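January, late afternoon

Started at the Mandmont bench a little after nine. The goal for the string task is 2760 good examples before we train again, and we're still well short. I got 51 recorded today and threw out 21 of them. Most of the bad ones were my fault. I rushed the approach and closed the hand before the fingers were low enough.

Uter froze once before lunch and I had to restart it. That cost me the last episode, which hadn't saved. Wrote it up for Wolholm and went to eat.

After lunch I slowed down and changed the starting position every time, the way the Arrieta notes say to. It's dull work but the set needs the variety. My shoulders are sore from the controls.

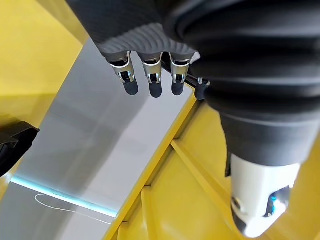 String is harder to collect than anything we did in the fall. I never get the same shape twice. A loose loop at one end with the tail trailing off across the panel counts as one kind of start, and I want more of those, plus some with no loop. Need to fix the labels on 2 episodes tomorrow before I record anything new.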